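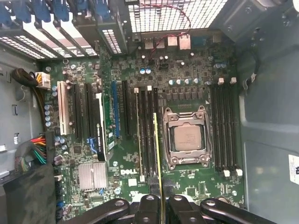 Curnico Computer Reuse
Progress report to the Jaramillo Fund, 29 Oct 2026

We've had a really good stretch since our April report. Your grant was meant to get 205 refurbished desktops into the homes of adult learners, and as of this week over 100 are out the door and in use. The rest are spoken for.

The evening classes in Cledel filled up almost as soon as we posted the dates. We had planned on one beginner group and ended up running two, plus a smaller one for people who wanted help with job applications. Attendance held up right through the summer, which we did not expect! Several learners have asked for a follow-on course in spreadsheets, and we'd love to offer it in the new year.
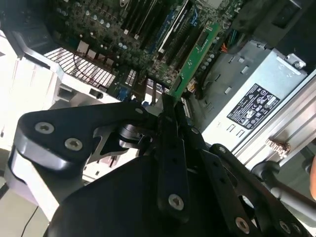
Home internet is still the hardest part. Eight households got a computer before they had a working connection, and we should have caught that sooner. We now ask at sign-up and start the low-cost plan paperwork the same day. Seven of the eight are online now, and the last is waiting on a landlord's permission.

The Nonano handbook is done – large print, short chapters, lots of room for notes. Learners tested every page and were not shy about telling us what made no sense. The chapter on passwords was rewritten from scratch and is much better for it.

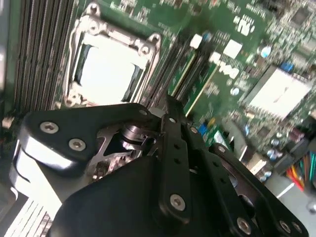
Spending is a little under budget. Delivery cost less than planned, mostly thanks to pickup evenings at the Cledel library, while printing ran higher. With your approval we would like to move the delivery savings to printing and a second run of the handbook.

Still to do before the grant closes: the remaining deliveries, follow-up calls to every household, and the learner survey. We'll send the survey results with the final accounts.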